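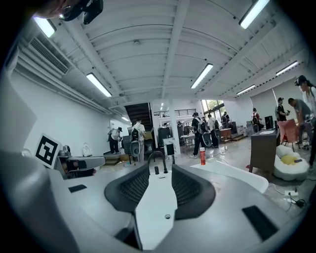 Fuvala Workplace Pages
Search this site Enter keyword Go

Monthly walk-round, Brirkgate main floor and mezzanine
Thu 22 February
By Borghild Lindholm, with comments from Meirion Dafis and Usa Kongkaew

First walk-round on the new form! The old one was written for the packing benches and still asked about tape guns. Please keep adding comments under the items, they're the best part.

1. Walkways and floor
Main route from stairs to window side kept clear: NEEDS ACTION
Drinks bottle standing on the floor out in the middle. Bottles go on a table or in your bag, please.
Cushion on the floor by the pink chair: NEEDS ACTION
Usa: I love the fried egg and I want it to stay in the building. It just has to live on the chair.

2. Power and cables
Power strip near the desk: NEEDS ACTION
Cables trail across the floor. Meirion will fit a cable cover and move the strip behind the desk.
Charging shelf, upstairs: OK
Meirion: Since we started the battery rota I haven't found a single pack left on overnight. Thank you, evening shift.

3. Hand-held grippers
Fingertip pads firmly seated, no lifting at the corners: OK
Check both pads before you pick anything up, and again after lunch.
Wrist rest offered every 2 hours: PARTLY
Usa: People get absorbed and skip it. I do too. When we packed by hand the line stopped for us, and now we set our own pace, so the break has to be something we choose. Melati is trying a kitchen timer at her bench and says it works a treat.

4. Backpacks and headgear
Straps adjusted to the wearer: OK
Backpack off before sitting down: OK
Headgear wiped between wearers: PARTLY
Wipes ran out on the mezzanine. Reordered from Bendico.
Meirion: Go slowly when you turn round with a pack on. You're deeper than you think, and the benches get busy at shift change.

5. Benches and robot stations
Robot stations powered down before anyone reaches in: OK
Printed marker cards upright and flat: OK
Stop button tested at each station: OK, all 8
Trygve did these with the new starters and had every one of them press it. Such a good idea. Let's make it part of everyone's first day.

6. Stairs and mezzanine
Railing secure: OK
Stairs used with one hand free: PARTLY
Borghild: Grippers go up in the tote. I know it's an extra trip.

7. Lighting and air
Ceiling lights working: OK
Air vent: OK, cleaned by Kyriakidis last week
Bench light reading, 680 lux: OK

8. How the job feels
New section, and I'm so glad we have it. Far less lifting than last July, everyone said so. More standing, though, and more concentrating. Two people asked for floor mats and one asked for a stool. Several said they like teaching the machines the fiddly jobs they used to do all day, and Trygve wants to run a session where packers explain their own tricks to the engineers. Yes please.
Melati: Can we also have the job rotation list posted a week ahead? I'd like to know which days I'm wearing a pack.
Borghild: Agreed, starting with the next list.

Actions
Cable cover and power strip: Meirion
Mats and stool: Borghild
Wipes for mezzanine: Usa, when the order lands
Rotation list: Trygve

Last updated by B. Lindholm, after comments from late shift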